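Norndale Kitchen Table Crafts: the April gallery

Well, I finally got everything sorted into one page! April was our paper month at Norndale, and I've put up the bits I liked best. We went through a whole 40-foot roll of brown paper covering tables (I'm still finding scraps of it in my bag), and I now have very strong feelings about wrapping things that aren't square.

Cups were the theme for the last afternoon. Anything with a flared rim is a pain to wrap, and I wanted to get good at it before the Bulholm fair, where I've promised 13 gift sets and have so far finished, um, two.

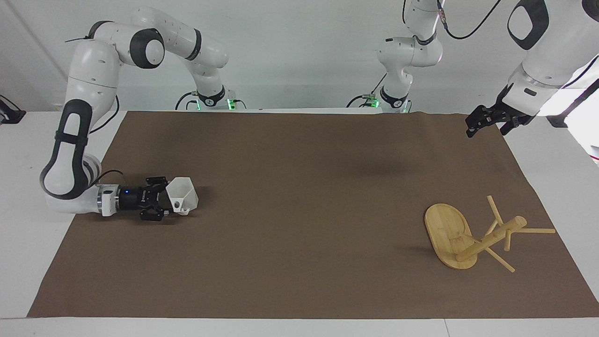 Anca Lungu wrote in to say she always starts from the narrow end, rolls the paper on a slant, and tucks the extra down inside the cup last of all. She also thinks I cut my sheets too small, and she's probably right.

White cup, brown paper. I love those two together, and the angles on the rim make it look a lot fancier than a plain round one. It's shaped almost like a funnel, so a flat sheet never wants to sit right against it. A big sheet spread over the table first is my favorite way to work, with the wrapping pieces cut from the same roll so everything matches.

Next month is ribbon and string. Bring your own scissors if you can, mine are terrible!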